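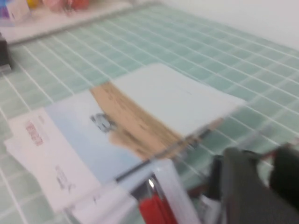
Printed matter on the green-squared table at the Potik Rooms, Citham.

**Trade brochure collection opens to readers in Citham**

December 2023

A collection of trade brochures, product manuals and price lists has opened to the public at the Potik Rooms in Citham. It can be read free of charge during normal opening hours and no ticket is needed.

The collection holds 200 titles, most of them given by local firms clearing out their sales offices. Ekinci, the printing company on Mill Lane, handed over the largest share in July, when it moved to smaller premises. Its boxes contained 115 titles, including sample copies kept from its own print runs and a good deal of material picked up at trade fairs abroad.

Titles are sorted by trade, then by the name of the firm. Farm machinery and kitchen fittings take up the most shelf space. There are smaller sections for lighting, garden tools, vehicles and robotics, and one shelf for anything that has not yet been placed. Brochures in languages other than English are kept with the rest and have a slip inside the back cover giving the title in translation.

Where several copies of a brochure exist, they are put out together on the table so that more than one reader can use them. Single copies must be asked for at the desk. Readers may have up to 5 of these at a time.

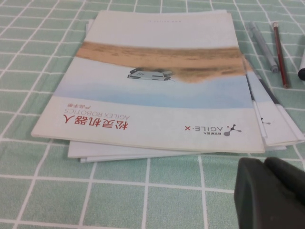

One reader asked for the spare copies to be lent out, saying that a product manual is hard to take in at a single sitting and that the rooms close too early for people coming from work. The Potik Rooms said lending was being looked at for titles held in three or more copies, but that a decision would not be made before the listing was finished.

Among the robotics titles is a Chinese product manual from AgileX Robotics, with a wheeled robot vehicle on sandy ground across its white cover. The same section has catalogues for lifting gear and conveyor parts.

A printed list of 71 titles is available at the desk. The remainder will be added as they are checked. Zondance, a Citham design studio, is setting the full list and has offered to print the first run at cost.

Photocopies can be made on the ground floor. Large fold-out sheets cannot be copied on the present machine, and readers who need them are asked to speak to the desk.

Further brochures are welcome, though duplicates of titles already held may be turned away. Gifts should be left at the side entrance with the name of the firm written on the box.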